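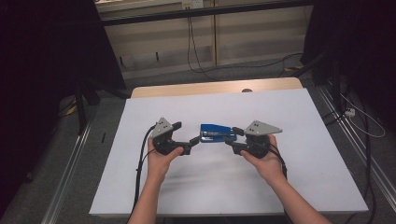
Who decides which desk jobs at Proltedden are handed to the machine?
The packing staff do, through a list they keep at the bench and review every March.

Proltedden bench recordings, data card

Contents: 732 recordings of small office items being picked up and set down with a pair of hand-held grippers.
Split: 500 for training, the rest held back for testing.
Recorded by: packing staff, in paid hours, in place of 2 shifts on the line.
Contact: Borghild Rustad, Linitz

Effect on work
Sorting returned stationery moves to the robot cell. Staff on that task move to checking and repair, at the same grade. Recordings are not used to measure anyone's speed.

Known limits
Soft packaging is not covered. Left-handed staff are few.

Last changed: December 10, 2021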